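Two Arms, One Small Wardrobe

Living with the Pimell bench cell, a two-armed robot kit for people who want to get going by the weekend

The first thing I did with the Pimell was get it wrong. I had the left shoulder joint on back to front, and it took me most of a Sunday morning to work out why the arm kept bowing politely at the wall. After that it was plain sailing, and by teatime I had two arms moving together, one following each of my hands, and a grin I couldn't shift.

Pimell is the work of Engström, a small workshop in Grundosness that used to make jigs for bicycle repairers. The kit comes in one very heavy box: two arms, the front rail they bolt to, a wrist camera for each gripper and a bag of 263 fixings (I used almost all of them, and I'm not asking questions about the rest). You supply the bench and the patience.

Most kits at this level are happy stacking blocks. The Pimell comes with a set of tasks called Zostuvow, and they are much more fun, with small clothes, hangers and fiddly little things to pick up and hand across. Cloth is a brute of a test. It folds when you want it flat and slides when you want it still, and a gripper that is lovely with a hard edge can be hopeless with a hem.
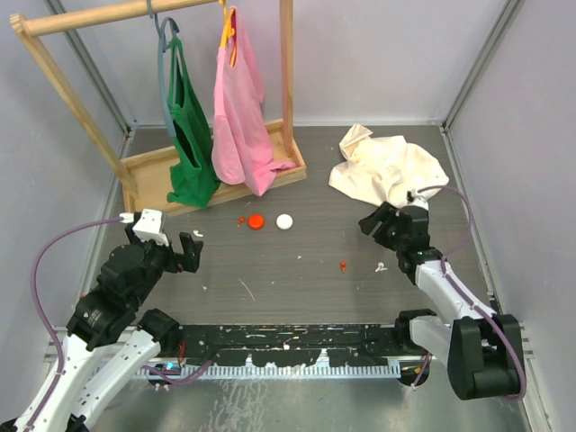

What won me over was the feel of the thing. You steer with a pair of handles, and the fingers answer so quickly that you stop thinking about them. My early tries at getting a dress onto a hanger took 170 seconds apiece, with a fair bit of muttering. A week in, I was down to 133 and had begun to use the left arm properly, to steady things, where before I'd just parked it out of the way. There's real pleasure in that – it's like learning to eat with chopsticks twice over.

The software records every go and lets you play it back, or use it to teach the arms to have a try on their own. I saved 600 goes before I let them loose. Their first efforts were timid, then oddly bold, and I loved watching every one.

The wrist cameras are the best part of the kit. They sit close to the fingers and give a view you can't get from your chair, low over the bench, with each arm able to see what the other is up to.

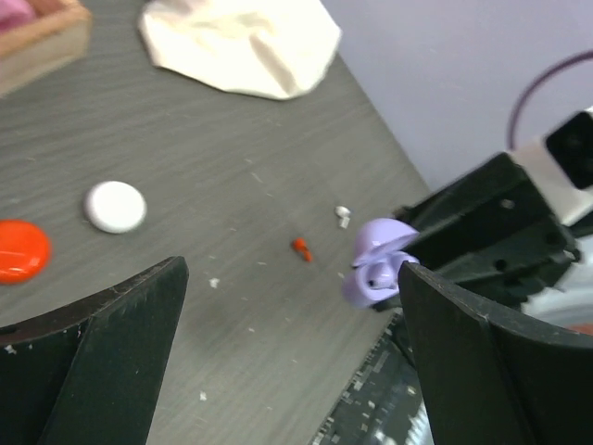
The view from one wrist, with the other gripper at a lavender piece on the right.

I do have grumbles. The cables need more clips than Engström puts in the bag, and the manual skips from step nine to step eleven. The handles are a touch big for small hands, too. A smaller pair is promised for January, and I've already put my name down.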